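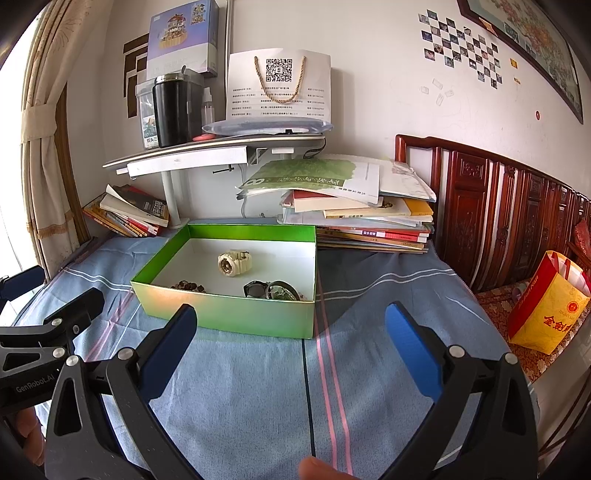 Watches and a bead bracelet in a green box.

The case for a published service interval

Most people who own a quartz watch have no idea when it should next be opened. The leaflet in the packaging gives a battery life, usually a range, and a depth rating that applied on the day the watch left the factory. It says little about the gasket, and the gasket is the part that decides whether the movement survives.

A gasket is a ring of rubber or a similar material, squeezed between the case and the case back. It hardens with age. The rate depends on heat, sweat, soap, sun cream and how tightly it was compressed in the first place. A watch worn daily in a kitchen and one kept in a drawer will not age alike, and a printed depth rating cannot tell them apart. My argument is that makers should print a second figure beside it: the number of months after which the seal should be tested again.

The usual objection is cost. Ashraf Hegazy, who ran the bench at Manamari for many years, put it to me that owners of cheap watches will never pay for a pressure test, so the figure would serve only to worry them. I accept the first half. A dry test takes a few minutes, but the machine is not cheap and the shop has to recover the price of it somewhere. The second half does not follow. Car tyres carry a date code, and drivers who ignore it are no worse off than if it were missing.

Manamari's own records are instructive. Over one run of 882 quartz watches brought in for a battery, 339 failed the dry test before anything had been opened. Hegazy reads this as proof that seals fail whatever the owner does. I read it as proof that the battery change is the wrong trigger. The owner came in when the hands stopped, and the seal had its own timetable.

There is also the matter of who opens the case. A market stall will change a cell and press the back on again with the old gasket, dry and sometimes pinched. The watch leaves running, and the customer has no grounds for complaint until it fogs. Piroska Deák has suggested that any shop changing a battery should have to write on the receipt whether the gasket was replaced, greased or left alone. I would go further and have the test pressure written down as well, or the words 'not tested'. It is one line of text.

A weaker objection is that intervals are arbitrary. So they are, within limits. A maker who tests 1,000 cases at 40 degrees in salt water will get a spread of results, and somebody must choose a point on it. That choice is already made inside the factory when the guarantee period is set – it is simply not shown to the buyer.

I would start with anything sold as fit for swimming, leave dress watches out of it, and let the figure be as cautious as the maker likes. Twenty-four months would do. Owners who want to ignore it may do so, and repairers would at least have something in print to point to when a wet movement is put on the counter.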